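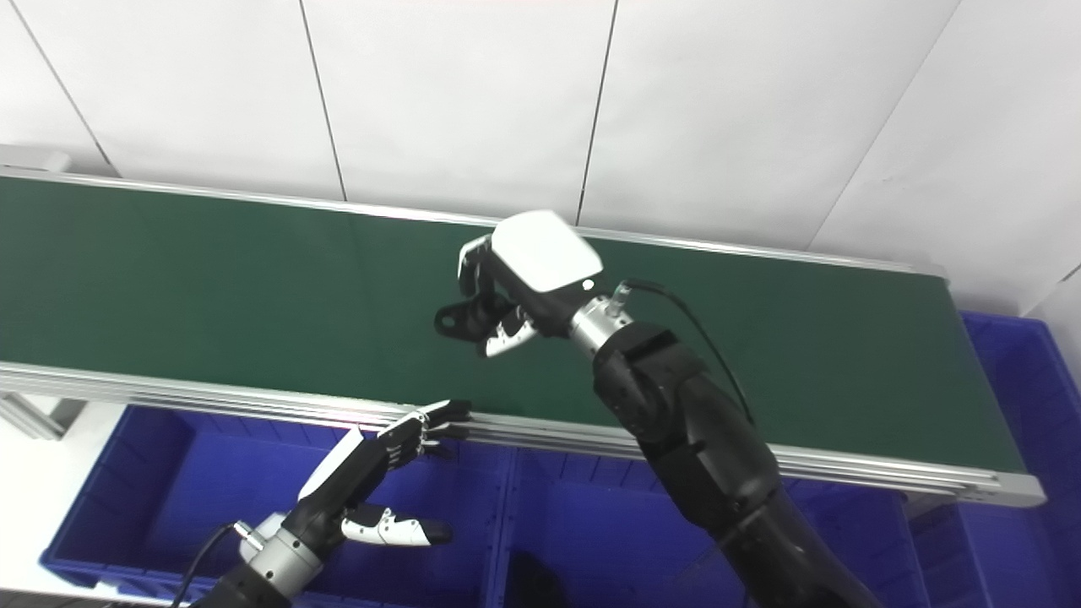
Pledeston Residents' Forum
Board: Housing and Estate Services
Topic: Revised quiet hours for the Noonan building
Started September 2024

Estate_Office
Residents are advised that the quiet hours policy for the Noonan building has been revised. Quiet hours will begin at 11 p.m. on every night of the week. The earlier start on weeknights, introduced in May, is withdrawn. The laundry room and the bicycle store will close when quiet hours begin. Comments may be posted in this thread and will be included in the written record.

D. Breathnach, Unit 703
I wish to register an objection. The May policy was adopted after two public meetings and a written survey. The present change was announced by a single notice in the lobby. I would ask the Estate Office to state which residents were consulted and on what dates.

nosach_row
With respect to the previous comment, the May policy was unworkable for those of us on late shifts. I return home after 10 p.m. and was unable to do laundry on any weeknight for the whole summer. I support the revision in full.

Quillfeather
Could the Office please confirm whether the roof terrace is covered? The notice refers to "shared indoor areas" only. Sound from the terrace carries to the top two floors.

Estate_Office
The roof terrace is governed by a separate rule and closes at sunset. That rule has not changed. In reply to Mr. Breathnach, the revision was made under section four of the house rules, which permits a change following written requests from residents. Copies of the requests, with names removed, may be read at the front desk.

D. Breathnach, Unit 703
Thank you for the reply. Section four also requires a notice period of 30 days. The lobby notice gave eight. I maintain that the revision is not yet in force.

Zorkitz
Mr. Breathnach is correct on the notice period. I do not share his view of the policy itself, which seems to me a fair one, but the dates should be put right. The page on the residents' website still shows the old hours as well.

nosach_row
A delay of three weeks will help no one. The laundry room was open last night until 11 and I heard no complaint.

Quillfeather
My bedroom is directly above the dryers. I made a complaint this morning.

Estate_Office
The Office accepts the point concerning notice. The May hours will remain in effect until the full period has passed, and a corrected notice will be posted in the lobby and on the website. Questions about the dryers should be sent to the maintenance desk on the usual form.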